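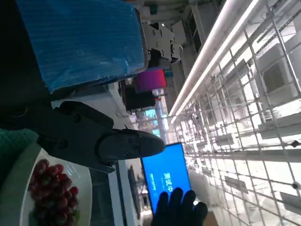
# Grapes for a shared room: plate, bowl, on the stem or off?

**pennington_jo** wrote:

OK fruit people, I need opinions. I've taken over snacks for our workroom (15 of us, all day, everybody grazes) and I've gone all in on grapes since March. Dark red ones, one bunch, plain white plate with a bit of a rim. They look gorgeous on white! But I keep running into the same stuff:

- people pull from the top and leave a bald stem sticking up
- by 3 pm whatever's left has gone kind of soft
- one coworker says a plate is wrong and I need a bowl, and she will not let it go

So do you leave the bunch whole or pick them all off first? And does anyone rinse ahead or only right before? I buy mine at the Sandon market if that matters, usually one big bunch at a time.

---

**crispdrawer** wrote:

Snip it! Kitchen scissors, little clusters of five or six grapes, pile them back up so it still looks like a bunch. People take a cluster and walk off with it and you don't get the bald stem thing at all. I did this for my sister's shower and now I do it for everything, even just me on the couch.

Rinse right before. Wet grapes in the fridge go bad on me every single time.

---

**Hollis Begay** wrote:

I'm going to disagree on both. I rinse the minute I get home, spin them in the salad spinner, lay them on a towel for an hour, then into the fridge in a colander with nothing on top. They last all week. The problem is putting them away wet, and a spinner fixes that.

And I'd pull them all off the stem for a crowd. Yes it's uglier. But with 15 people's hands in there I'd want a spoon and some cups, and you can't spoon a bunch.

---

**crispdrawer** wrote:

Hollis, an hour on a towel?? I have a toddler, there is no surface in my house where grapes last an hour.

Also once they're off the stem they get that little wet hole at the top and the hole is where they start going. Leave the stem on, please.

---

**Hollis Begay** wrote:

Only if you yank. Twist and most of them come off with hardly a tear. But fine, I'll give you the toddler.

---

**mattandruler** wrote:

Can I ask about the green mat next to the plate, with the little squares? Looks like a cutting mat, I have one like that for quilting. If it is one, I'd scoot the fruit farther off. I had a plum leak on mine and it stained right across the grid and I still line things up on that stain by accident. Grape juice from the dark ones is no joke either.

---

**pennington_jo** wrote:

Ha, noted, plate is moving down the counter. That counter is where everything ends up anyway. Right now there's a bright pink box farther along, and a black one next to it, and I've been told to leave both of them alone.

Tried the scissors thing this morning. Much better! The clusters vanished first and people seemed shy about the loose ones at the bottom of the plate, so by lunch it was just those rolling around. Does a rim that low drive anybody else nuts?

---

**skorkell** wrote:

Your coworker is right, get a bowl. A wide shallow one. Grapes roll, it's what they do, and I've stepped on enough of them in socks to have strong feelings. I use a Flirno pasta bowl (600 ml, chipped, had it forever) and a whole bunch sits in it fine.

---

**crispdrawer** wrote:

Nope, plate. In a bowl the ones on the bottom get squashed and you don't find out until there's juice. On a plate you can see the sad ones and pick them out. I would put a folded paper towel under the bunch though, it stops the rolling and catches drips.

---

**skorkell** wrote:

A paper towel under a bunch of grapes looks like a hospital tray. Sorry.

---

**pennington_jo** wrote:

LOL ok I did laugh at that. I have a cloth napkin somewhere, maybe that's the compromise.

What about the going soft part? Room isn't hot, but they're out from 8 in the morning.

---

**Hollis Begay** wrote:

Put out half. Keep the other half in the fridge and swap at lunch. I ran the snack table at our swim meets for years and went through roughly 1,000 grapes on a Saturday-sized crowd (a bored kid counted one cooler's worth, that's how I know) and the half-out trick was the only thing that kept them crisp. Chill the plate too if you've got the room.

---

**mattandruler** wrote:

Seconding half out. And frozen ones in summer! Pull those off the stem first, I'm with Hollis on that one only.

---

**crispdrawer** wrote:

Frozen I'll allow.

---

**pennington_jo** wrote:

So: scissors, half out, napkin, plate stays for now because I like how they look on it (sorry skorkell, and sorry to my coworker, who I'm not telling about this thread). Still torn on rinsing early. I don't own a spinner and I refuse to buy one for grapes. Would a pillowcase work? My aunt used to swing lettuce around in one out in the yard.

---

**skorkell** wrote:

With grapes?? Swing gently. And 101 percent do not use a white pillowcase.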